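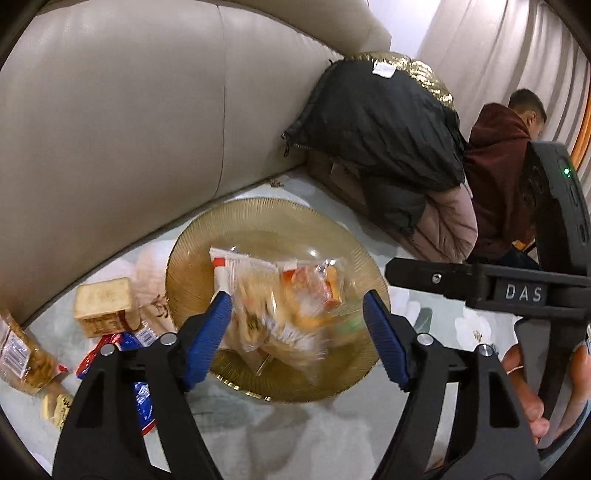 4.2 Setting Out Packaged Snacks

Applies to: guest lounge and reading room, Basville
Revised: 20/07/2025
Prepared by: Aileen Javier
Checked by: Mayu Nagano

This section covers wrapped bread, pastries, cakes and snack bars served on the Trornik glass plate. For unwrapped food, see Section 5. Allow 20 minutes for the full procedure.

Items required

Trornik glass plate, ribbed rim, gold, 300 mm
Patterned cloth, floral, pale
Assorted packaged snacks from the dry store
Stock sheet, form 189

Before you start

1. Wash hands and dry them fully.
2. Spread the cloth and smooth it from the center outward.
3. Inspect the plate rim with a fingertip and under a lamp.

CAUTION: Do not use a plate with a chipped or cracked rim. Wrap it in paper, mark it "broken glass" and hand it to Dindo Calimlim.

4. Set the plate in the center of the cloth. Leave one hand's width clear on all sides.

Sorting the packages

5. Lay all packages on the cloth beside the plate, not on it.
6. Separate them by type: toasted bread and loaves, printed biscuits and round cakes, snack bars, small mixed packets.
7. Check each seal. Press the package lightly between finger and thumb. Set aside any package that loses air or has an open seam.
8. Read the date on each package. If the date cannot be read, set the package aside.
9. Enter rejected packages on form 189, column 2.

Note: Crumbs inside a sealed bag of toasted bread are normal and are not grounds for rejection.

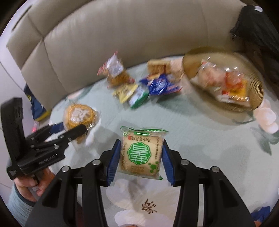 Loading the plate

10. Hold square pastries by the side edges. Pressure on the flat face breaks the biscuit and spoils the stamped or printed top.
11. Place large bags first, flat side down, with the label facing the guest seating.
12. Stand square pastries upright against the bags.
13. Lay round cakes face up in front. The character on the cake should read the right way up from the main seat.
14. Fill gaps with small packets and bars. No package may hang past the rim.
15. Keep whole loaves off the plate. Return them to the store or place them on the side shelf.

CAUTION: Do not lift a loaded plate by the rim. Support it from below with both hands.

Refilling

16. Refill when the plate is almost half empty. Move older packages to the front.
17. Remove empty wrappers and wipe the rim with a dry cloth.
18. Shake out the patterned cloth at closing. Wash it at the start of March and whenever stained.

Replacement plates are ordered from Szabo through Shiela Villanueva at the Cellthorpe office.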